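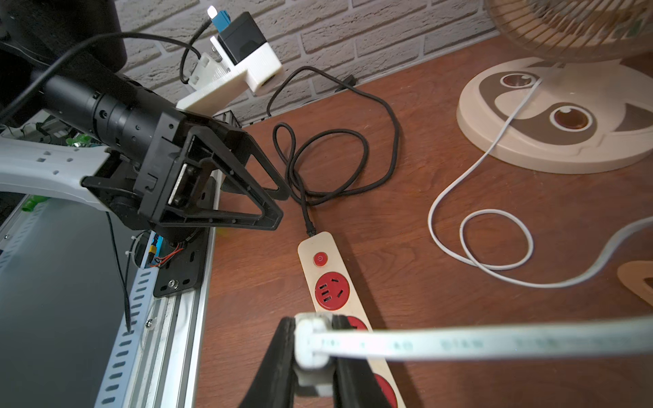 4. Setting up a household budget

Complete section 3 (Creating an account) before you begin. You will need your most recent payslip or benefit statement, your rent or mortgage amount, and a list of anything you owe.

4.1 Adding income

1. Open Watik and select Budget, then New budget.
2. Enter a name of up to 14 characters. Names can be changed later under Settings.
3. Choose the budget period: weekly, four-weekly or monthly. Match this to how you are paid.
4. Select Add income and type the amount you receive after tax.
5. Repeat step 4 for each source of income. Enter benefits and maintenance payments on separate lines.

Note: If your pay changes from one period to the next, enter the lowest amount from the last 3 periods. Extra income can be added when it arrives.

4.2 Adding bills and debts

1. Select Outgoings, then Priority bills. Enter rent or mortgage, council tax, gas, electricity and water.
2. Select Everyday spending. Enter food, travel and phone costs.
3. Select Debts. For each debt, enter the balance, the agreed payment and the date it is due.
4. Tick Arrears next to any bill on which you have missed a payment.
5. Select Save. The balance left over is displayed at the top of the screen.

For instance, if the balance is 205 and you add a monthly debt payment of 400, the balance changes to -195 and is displayed in red. The budget can still be saved.

Caution: Do not lower a priority bill to remove a red balance. The figures sent to an adviser must match your statements.

4.3 Sharing the budget with an adviser

Sharing is optional and is off when the budget is first created.

1. Select Share, then Add adviser.
2. Type the code your adviser has given you.
3. Choose View only or View and edit.
4. Select Confirm. The adviser can now open the budget - but not your messages or account details.

To stop sharing, select the adviser's name and then Remove. Copies already downloaded by the adviser are not deleted.

Note: Budgets last saved before February open as read-only. Select Copy to new budget to make changes.

4.4 If the balance looks wrong

- Check that every line uses the same period as the budget. A weekly amount entered as monthly is the most common error.
- Check for bills entered twice, once under Priority bills and once under Debts.
- Select Recalculate. Unsaved lines are left out of the total.

Section revised Sun 7 September by Fengying Yu. Checked by Zeyu Xie.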